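Search this site... Search

Category: Media Releases > Home & Living > Laundry and Storage

MEDIA RELEASE

Stanau publishes entryway and cloth-handling guide for small shared rooms

12/06/2022

Stanau today released its guide to organising combined entry and work rooms, the fourth title in its household storage series. The guide sets out a working method for rooms in which a coat rack, a desk and a window share one wall or adjoining walls, and in which coats, cloths and small items are handled daily by more than one person.

The guide runs to 100 pages and is divided into 11 sections. It was prepared over the past year with input from households in Rirkthorpe, where floor plans of this type are common in older walk-up flats. It replaces the Stanau leaflet on hallway storage, which will no longer be distributed.

Scope

The guide covers freestanding wooden coat racks, hooks, open desks up to full working depth, and soft goods that do not have a permanent shelf or drawer. Built-in wardrobes and outdoor footwear are excluded and are dealt with in an earlier title. Wall-mounted rails are mentioned only where a rack cannot be placed within reach of the door.

Two products are used in the worked layouts: the Ama freestanding coat rack and the Kawaguchi desk organiser. Measurements for other racks and organisers can be substituted using the blank tables at the back of the guide. The Ama rack occupies a floor area 385 mm across at the base, and the clearances given in Section 4 assume that figure.

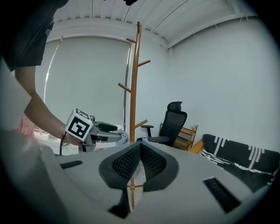
Photo: Desta Zeleke

The section on cloths has been rewritten in full. In the earlier leaflet, cleaning cloths and tea towels were grouped with scarves and gloves and assigned to the coat rack. Feedback showed that cloths stored this way were seldom returned to the rack after use and collected on the nearest flat surface, usually the desk. The new guide treats cloths as a separate category with its own sequence: pick up, shake out, fold in half twice, place. A crumpled cloth is not to be hung over a coat peg, even temporarily.

Desk surfaces are divided into a working zone and a holding zone. Small objects go in the holding zone, at the back of the desk, and are cleared once a day. Clothing and other fabric items are not kept on the desk. Where a chair is used for clothing overnight, the guide recommends moving the rack closer to the chair before buying further storage.

Windows, lamps and cords

Section 7 deals with fittings that limit where furniture can go. Roller blinds require a clear drop, and a coat rack should stand far enough to one side that sleeves do not catch on the blind when it is raised or lowered. Hanging cords must be kept clear of coats and bags and secured in accordance with the instructions supplied with the blind. Floor lamps with a curved arm need particular attention, as the arm often reaches well past the base. The guide asks readers to measure from the furthest point of the arm – the base measurement alone is not sufficient.

Pale walls and light-coloured blinds are used throughout the drawings for legibility. No recommendation on colour is made.

Method

Each layout was checked in a furnished room before being included. Items were moved one at a time between rack, desk and holding zone, and the order of steps was revised where an item had to be set down twice. Layouts that required a second set-down in normal use were removed from the final edition.

Desta Zeleke, who edited the guide, said the cloth section had taken the longest.

"Coats are simple. They have one place and people know what it is," Zeleke said. "A cloth gets used in three spots in ten minutes and then left at the last one. We wrote that sequence four times before the steps read in the order people carried them out."

Availability

The guide is available from June through Stanau stockists and from the Rirkthorpe office. The blank measurement tables may be copied for household use. Schools and housing providers may request a printed set in writing. A large-print edition is in preparation – the release date will be advised separately.

Media contact: Desta Zeleke, Stanau, Rirkthorpe

Tags: coat racks, desk storage, entryways, folding, small rooms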